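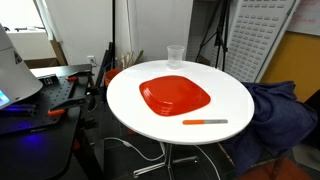 Jui-lin Tam, materials bench, Stinard

6/22/20

Second week on the Yip low-temp dishwashing powder. The claim on the sack is that it leaves no film on melamine at the cool setting. I don't believe it yet.

Ran 18 cycles on the small machine, half with Yip and half with our usual Trarnero. Same load, same rack positions, tap water straight through. Read the haze with the old gloss meter after drying overnight. Yip came out a little better on paper. But the meter drifts when the lamp warms up, and Lai-ching ran all the Yip readings first thing in the morning and all the Trarnero ones after lunch. So we may have measured the lamp. She disagrees and has written as much on the next page.

Also the water. Hardness strip said one thing, the titration said another, and I trust the titration. Meter reading at the start of the run was 803, at the end 295, and I have no explanation I'd put my name to. Someone may have reset it.
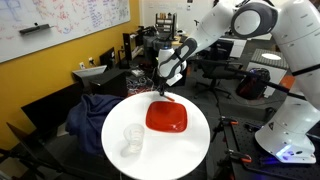
Film shows up best by eye, whatever the supplier's sheet says about instruments. Kwok-wai wants the judging done under a lightbox. I'd sooner use any smooth pale top with a bit of shine to it, like the round white table, and look along it at a low angle — streaks stand out that way when you wipe the rinse water across and let it dry. Crude, but it caught the bad batch in September when the meter passed it.

To redo: six cycles each, powders alternated, meter left on for an hour before the first reading. Labels coded by Tzu-hsuan Chien so that I can't tell which is which, me being the one who wants it to fail. The Jivlow rinse aid stays out until this is settled.

Still need a fresh sack. The open one has caked at the bottom.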